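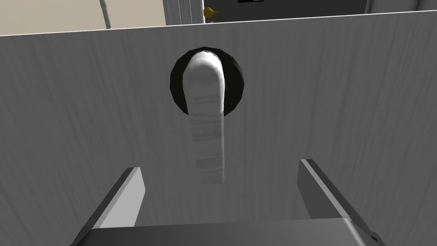
Vuelo en globo de regalo: ¿qué pasa si lo cancelan por viento y el bono está a punto de caducar?

Publicado por Ainhoa Miranda en Regalos y experiencias

Hola a todos, a ver si alguien me puede echar una mano porque llevo toda la semana dándole vueltas. A mis padres les regalamos entre los hermanos un vuelo en globo para dos personas con una empresa que se llama Irkonar (salen de una campa que hay a las afueras de Echevarría, no sé si alguien la conoce). El bono venía sin fecha, para elegir día cuando quisieran, y tenía una validez de 18 meses. Mis padres, que son como son, lo guardaron en un cajón y no reservaron hasta la primavera pasada. Les cancelaron por viento. Volvieron a reservar, otra vez viento. A la tercera fue niebla, y esa vez ya estaban en el hotel con la maleta deshecha.

El caso es que el bono caduca en abril y en los sábados que quedan no hay sitio. Entre semana mi padre no puede, que todavía trabaja. He llamado y la chica fue muy amable, pero me dijo que las cancelaciones por meteorología «no generan derecho a devolución» y que lo de la prórroga lo tenía que consultar. Pagamos 900 euros con el desayuno y las fotos incluidos, así que no es ninguna tontería.

Mis dudas:

¿Tienen obligación de alargar el plazo si las cancelaciones han sido suyas? ¿Se puede cambiar el bono por otra cosa? Tienen también una avioneta que hace un recorrido por la costa, y a mi madre casi que le haría más ilusión. ¿Y se puede poner a nombre de otra persona? Mi hermana iría encantada un martes cualquiera, claro.

Ah, y otra cosa: el bono no lo compramos directamente a Irkonar, lo compramos en la web de Futeck, que es una de estas de cajas regalo. No sé si eso cambia algo. ¡Gracias de antemano!

txirula_vuela

Hola, Ainhoa. Yo trabajé varias temporadas en la oficina de una empresa de globos (no es la tuya), cogiendo el teléfono precisamente para estas cosas, así que te cuento cómo lo hacíamos nosotros y tú luego lo comparas con tus condiciones.

Lo de que te hayan comprado en una web intermediaria cambia bastante. El contrato lo tienes con quien te cobró, o sea Futeck, y el plazo de validez lo suele marcar esa web y no el piloto. Muchas veces la empresa del globo está dispuesta a volar igual con el bono caducado, pero luego va a cobrarlo a la intermediaria y le dicen que nanay. Por eso la chica te dijo que lo tenía que consultar, no creo que te estuviera dando largas.

Yo haría lo siguiente, y lo haría ya, antes de que caduque:

Primero, escribe a Irkonar por correo y pídeles que te confirmen las cancelaciones con sus fechas y el motivo. Por teléfono no vale de nada. Si te avisaron por SMS o WhatsApp guarda los mensajes, que a veces con eso basta.

Después escribe a Futeck con ese correo adjunto, el número de bono y el justificante de compra, y pide la prórroga. No pidas la devolución en el primer mensaje, porque te contesta una persona distinta y te sueltan el párrafo de siempre. Prórroga primero. Si te dicen que no, entonces reclamas el dinero, alegando que el servicio no se ha prestado y que intentasteis usarlo dentro de plazo. No soy abogada y no te voy a decir que lo tengas ganado, pero en la oficina de consumo de tu ayuntamiento te ayudan con el escrito y es gratis.

En cuanto al cambio por la avioneta, pregúntalo en Irkonar, que eso sí lo pueden decidir ellos. Nosotros lo permitíamos pagando la diferencia si la había. Mira bien si el desayuno y las fotos entran en el cambio, porque en la avioneta normalmente no los dan y ahí la gente se enfadaba mucho (con razón, creo yo).

El cambio de nombre suele ser lo más fácil. Necesitan el peso de los pasajeros y poco más. Eso sí, díselo con tiempo y no te presentes con tu hermana en la campa a las seis y media de la mañana, que el reparto de la cesta lo hacen la víspera.

Y un consejo para la reserva: pide que os apunten en lista de espera para los sábados. Hay muchísimas bajas de última hora, sobre todo cuando refresca. A mí se me llenaban los huecos así todas las semanas.

¡Suerte!

pacomontes

A mí me pasó igual y me lo prorrogaron sin problema. Llama otra vez y que te atienda otro.

Holbridge_77

Yo tengo una historia parecida pero con final regular. Lo mío era un paseo en helicóptero, también con caja regalo, me lo anularon varias veces y cuando quise darme cuenta se había pasado la fecha. Me ofrecieron un vale para gastar en la misma web y lo acepté por cansancio. Acabé en un spa, yo que odio los spas. Así que si te ofrecen vale, léete bien hasta cuándo dura y si cubre todo lo que pagasteis, porque a mí me descontaron gastos de gestión.

Otra cosa que no te han dicho: mira si pagasteis con tarjeta y si esa tarjeta lleva algún seguro de compras. La mía lo llevaba y me enteré después. No sé si cubre el mal tiempo, pero por preguntar...

Ainhoa Miranda

¡Mil gracias a los tres! Acabo de mandar el correo a Irkonar pidiendo lo de las fechas y nos he apuntado en la lista de espera. Mi madre dice que a la avioneta se sube mañana mismo y mi padre que él en eso no monta, o sea que ya veremos. En cuanto me conteste Futeck lo pongo por aquí.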